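Galerie : les machines et les petites corvées, où en sommes-nous ?

Depuis le mois de mars, Nidia Chávez et moi visitons des ateliers et quelques cuisines pour poser toujours la même question : est-ce que la machine peut déjà faire ce travail à la place d'une personne ? Nous avons commencé à Cáceres, puis nous sommes allées à Levcombe. Je ne suis pas ingénieure et le français n'est pas ma première langue, je demande donc au lecteur un peu de patience avec mes termes techniques.

Dans les maisons, la réponse reste assez modeste. L'aspirateur automatique fait bien le sol, à condition que quelqu'un ait ramassé les chaussettes. Pour le linge, nous avons vu une serviette pliée correctement après plusieurs minutes, et ensuite une chemise que la machine a abandonnée. Dans les ateliers, c'est différent, car les objets ont une place fixe et la même forme du matin au soir. C'est par là que commence la galerie.

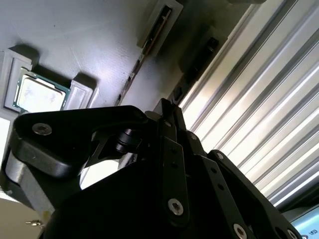

ATELIER – Manipulation de pièces fines

Le processeur est posé entre deux blocs gris clair, avec la pince noire tout près. On remarque le bord vert du circuit autour du capot métallique, qui renvoie beaucoup de lumière.

Ce genre de poste me paraît le plus avancé de tous ceux que nous avons visités. Chez Skarnadine, à Levcombe, on nous a parlé d'une série de 506 prises, dont 37 avaient demandé l'aide d'un opérateur. Pour une démonstration, c'est un beau résultat. Pour une journée de production, le chef d'atelier le trouve encore insuffisant, et je comprends sa position : une pièce mal saisie peut être perdue, et il faut alors arrêter le poste pour vérifier.

La vitesse est l'autre difficulté. Une personne habituée prend la pièce, la tourne et la pose sans presque la regarder. La machine s'approche, corrige, s'approche encore. Nidia a mesuré une trentaine de secondes pour un geste complet, ce qui est long quand on attend à côté. Par contre, elle refait le geste de la même façon après le déjeuner, et cela, les gens de l'atelier l'apprécient beaucoup.

Il reste aussi tout ce qui entoure le geste : apporter les pièces, nettoyer la surface, retrouver une vis tombée. À chacune de nos visites, ces tâches étaient faites à la main. Zondholm, notre prochaine étape, annonce un chariot qui doit s'en charger en partie. Nous irons voir et nous ajouterons des images à cette page.

Textes : Katia Russo. Mise à jour le 9/6/22.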